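Yard and Frame Storage Checklist – Stustmont Depot, Bay 3
Filled in Thursday, early shift, by Ewurabena Issahaku

Good morning, all, and thank you for leaving the clipboard where I could find it for once! I have gone through the sheet in the usual order and written a bit more than the boxes really allow, so please bear with me and read to the bottom before you start loading.

1. Painted lines on the asphalt – OK
Yellow still good and bright where the frames get set down. The stretch by the Drurkby gate is thinner than I would like, and I'd love to see it repainted before the leaves come down.

2. Walkway clear, 40 inches minimum – OK
Measured at both ends. Somebody had parked a pallet jack by the drain, and I moved it back to its hook.

3. Loose stones and grit swept – NEEDS WORK
The surface is coarse anyway, I know, but there is a little drift of gravel by the fence that rolls underfoot. A broom and ten minutes should do it.

4. Frame rails, top faces – OK with comment
Scuffs only. Run a gloved hand along the whole length all the same, and if the glove catches on anything, tag it and set it aside.

5. Slots and openings free of packing scraps – OK
Please hold each frame up to the light for this one. Jaber foam loves to hide in the narrow slots. 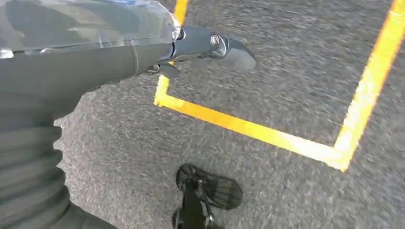
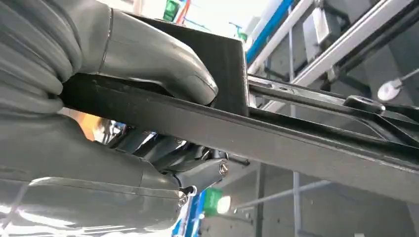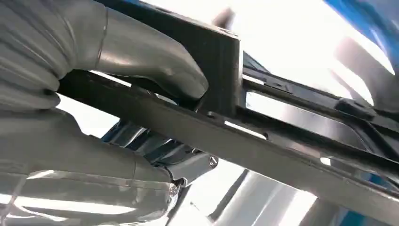 6. Upright plates square to the rail – OK
Checked against the small square on every frame in the batch. Frame 3019 gave me a moment's doubt, so I checked it twice and then once more after coffee, and I am happy to pass it.

7. Fasteners seated – OK
Finger check first, then the driver. Nothing turned.

8. Stack height, 60 inches maximum – FAIL, corrected
The back stack was one frame too tall. Two of us took it down and restacked it on the Nirkumus cradles – much steadier, and kinder on everybody's back as well.

Comment added at the afternoon handover:
Wes – agree on the back stack, and I'd go further and keep it a frame under the limit while the wind is up. I also wouldn't pass item 7 on a finger check and a driver alone. Can we get the torque wrench back from the other bay before the next batch?

Yes please, Wes, I have asked for it. Item 3 stays open until the sweeping is done, and whoever does it can initial the line. Next sheet is on the same clipboard, blue pen if you can find one.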